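Wanted: someone who likes putting books in order (part time, Hitville) 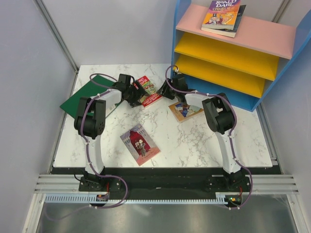

Who's asking

Hi, I'm Rahel Nägeli, and I run the reading room at Pakholm, the little learning center on the second floor of the old Imhof building. I've got books coming out of my ears right now – donated ones, borrowed ones, magazines, workbooks, a few things I can't decide what to call – and I need one more pair of hands to help me sort, shelve and look after them.

I've been doing it alone since we opened. Last month a family from Kurkholm dropped off 126 books in one go (thank you, they're great, most of them are for ages six to ten) and that's when I admitted to myself that I wasn't going to catch up. There are nearly 410 titles waiting to go into the catalog, and the boxes are starting to block the coat hooks.

What you'd be doing

Mostly tabletop work. You take a small batch, spread it out, see what's there, and decide where each thing goes. Picture books go by the author's last name, nonfiction goes by subject, and magazines go in date order in the standing files. Anything with a torn spine or scribbled pages goes on my repair pile and we look at it together later.

Then there's the shelving, the labeling, and a fair amount of straightening up after the after-school group, who are lovely and put everything back in the wrong place. Big flat books end up on top of little ones, covers get bent back, you know how it goes. If you're the kind of person who can't walk past a crooked stack at a friend's house, we'll get along!

You'd also do some typing. The catalog is a plain spreadsheet: title, author, subject, condition, shelf. I can show you the whole thing over one cup of coffee.

What you won't have to do: run story hour (that's me, I'm not giving it up), handle money, or chase anybody for overdue books. We don't do fines here.

Who I'm looking for

No library degree needed. I don't have one either. I'd like someone careful and fairly patient who reads instructions and then asks when the instructions don't make sense – some of mine don't. Boxes of books are heavy, so please be okay with lifting or tell me and we'll use the cart. A second language would be a real plus, especially German or Spanish, as we have a shelf of each and I only trust myself with one of them.

Retired, in school, between things, all fine by me. You do need to be at least 16.

Hours and pay

It's 50 hours spread over March, mostly afternoons, and we can move them around if you have classes or kids to pick up. If it goes well and the budget holds, I'd like to keep you on for a few hours a week after that. Pay is the same hourly rate as our other assistants, and I'll give you the exact number when you get in touch. Bus fare is covered if you're coming from outside Hitville.

How to apply

Please don't send me a fancy resume. A short note is plenty: who you are, when you're free, and the last book you gave to someone else and why you picked that one. I really do read those answers. Leave it at the Pakholm front desk with my name on it, or use the contact form and put "books" in the subject line.

I'd like to have all the notes by February 9, 2020. After that I'll invite a few people to come in for an hour and sort a box with me, paid, so we can both see if we like it.

Questions first? Come by any afternoon. I'm the one behind the boxes.

Recent posts
Homework help: new spring schedule
Puzzle swap at Pakholm
What we can and can't take as book donations
Story hour is moving to the front room
Lost and found: three scarves and a recorder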